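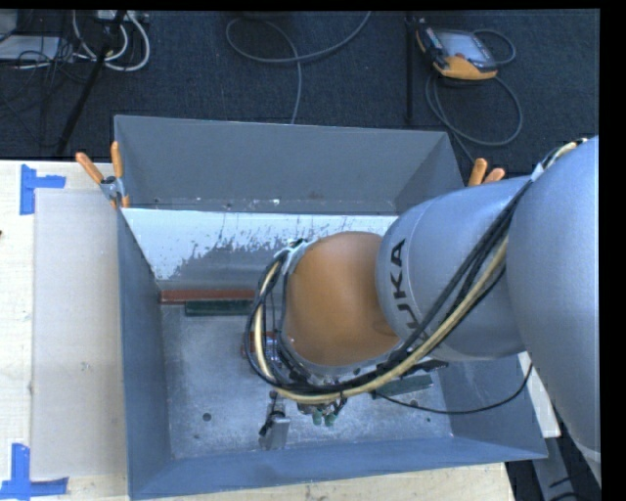

3.2 Containers and Surface Condition

The study considered open sheet-metal bins of the type used at the Skernmont plant for holding small parts between forming and assembly. All bins were supplied by Millska and had been in regular service before the study began. Bins with a visible split, a lifted seam or a bent rim were left out, as damage of this kind changes how parts settle and would have made the effect of surface wear difficult to separate. After this step, 134 bins remained in the sample.

Each bin was inspected on a flat table under the same overhead lighting. The inspector recorded the condition of the floor, the four walls and any sloping inner surface as separate entries. Earlier work on storage containers has often given a single grade to the whole container. That approach was judged too coarse for the present purpose, given that the floor and the walls of one bin may differ widely. In the bin in Figure 1, for example, the floor is scuffed, while the tall far wall is plain grey and shows small pale chips and scratches along its lower edge. The sloping panel beneath that wall is bright in its upper part and breaks up into dark grey patches lower down. A single grade would have hidden these differences.

Four grades were used for every surface. Grade 0 was given to a surface with an even finish and no marks that could be felt with a fingertip. Grade 1 covered light scratches and isolated chips. Grade 2 was given where marks ran together into patches, and Grade 3 where the patches covered more than half of the surface. Dust, oil and adhesive residue were wiped away before grading. Stains that remained after wiping were noted in a comment field but did not affect the grade. Two inspectors graded each bin independently, and the two sets of grades were compared at the end of each shift. The inspectors disagreed on at least one surface in 26 bins. These bins were inspected again by both inspectors together, and the agreed grade was used in the analysis.

Wear was then related to service history. The plant log records the number of times a bin has been filled, but it does not record the type of part. For this reason the bins were divided only by number of fills: fewer than 600, from 600 to 1,000, and more than 1,000. Bins with missing log entries were kept in the inspection results and excluded from the comparison between groups.

Plastic totes made by Plestix are also in use at the plant. They were not included, as their walls flex under load and the marks they carry are of a different kind. The grading sheet was adapted from one used by Brandes for painted shelving, with the entries for paint color and gloss removed. No attempt was made to measure the depth of individual scratches. The grades should therefore be read as a record of visible surface condition and do not indicate the remaining service life of a bin.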